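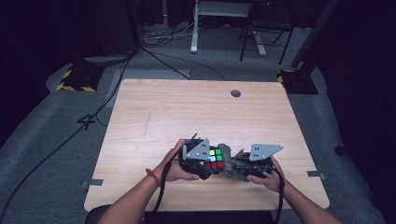
Is my cube too scrambled for the beginner method, or am I just being sold something?

Posted by Dastov_dad, October 2019

I bought a plain cube with black plastic between the stickers at a yard sale in Fitville. The one side I've been looking at is a mess – green and yellow up top, a white one in there, mostly red along the bottom. The booklet I found online says anyone can solve it in 86 moves. I've gone through it start to finish four times and I don't believe a word of it. I get the white cross, I get the first layer, then the middle row falls apart.

A guy at the Lonow hobby shop told me it needs a "speed cube" and lubricant before any method will work. That sounds like a man with lubricant to sell. Does the cube matter, or is the booklet junk?

lonow_lurker

Get a better cube. Old ones are garbage. I have done almost 1,000 solves and would never go back to stickers.

Butt_Street_Bill

I'd ignore the answer before mine. A stiff cube is slower and harder on the thumbs, but the moves are the same moves. How mixed up it looks tells you very little too. Beginner methods start from any normal scramble.

Two things to check. First, yard sale cubes have often been taken apart or had stickers peeled and swapped. If that happened, you can follow the steps perfectly and still never finish. Count the stickers: nine of each color. Then look at the corner pieces for two of the same color on one piece – if you find one, the stickers have been moved. Passing both checks doesn't prove the cube is fine, but failing either one settles it.

Second, the middle row goes wrong for most people when they turn the whole cube in their hands halfway through a step. Pick a front center and keep it facing you until the step is done.

As for 86 moves, I'd like to see who counted. My first solve took me a lot more than that, and I had help.

Dastov_dad

Counted. Ten reds, eight greens. I want my dollar back.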